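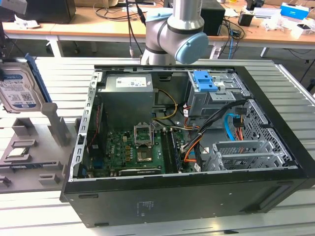
Re: [refurb-floor] Anyone running an arm on PC teardown?

In reply to a message from the Clalville shop, 2:15 p.m.:

> We're thinking of putting an arm on one of our benches next year.
> Management says it will free people up. The crew hears "free up"
> and thinks "let go." What did it change for your people, day to
> day? And does it really cope with all the different cases?
> We get every shape of tower there is.

Hi all,

Glad you asked, because I've been wanting to write this up for a while! We're the Flivville shop, 12 people on the bench side, and the arm has been with us since June. We call the station Pillen, after the name on the work order, and it stuck.

Your second question first. No, it doesn't cope with every case. We set it up for one family of office towers that came in as a batch of 300 from the Mokoena contract, all the same inside, and that's where it shines. Drives, processors, memory. A mixed pallet still goes to people with screwdrivers, and I expect it will for a good long time.

Now the people part. Before June, each of us opened towers all day, every day, and by mid-afternoon my wrists were done. These days we rotate. One person runs the station for half a shift, the others do testing, grading and the odd machines (the fun ones, if you ask me). Two of our folks have learned to teach the arm new positions, and they got a pay step for it, which we had to ask for twice. Get that in writing before your arm arrives. Nobody was let go here, but we did lose one temp slot we used to fill in the fall, and I'd be hiding something if I left that out. 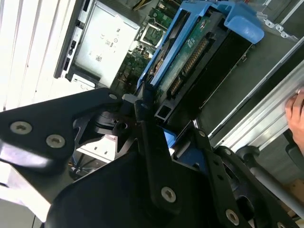 The biggest surprise for me was how much talking it took to agree on who does what. Early on the plan was that we'd stay outside a taped line and just swap towers. That lasted maybe a month. For some steps a person works right alongside, like the hand holding on to that long metal rail while the gripper is over the open case, with the drive sitting in its blue caddy. So we wrote our own rules for hands: slow speed whenever anyone reaches in, the person at the bench calls the start, and anyone can hit stop without having to explain it afterward. The crew wrote those, and I think that's why people follow them.

Pace was the sore spot. Somebody upstairs wanted 100 towers a day on a board by the door. We pushed for 50 until everyone had done a turn at the station, and got it. Morale went up right along with it!

If the Clalville crew wants to come over and try a half shift, we'd love to have you. Bring one of your awkward towers. I can also send our rules sheet, it's a page and a half and badly formatted.

Cheers from the Flivville bench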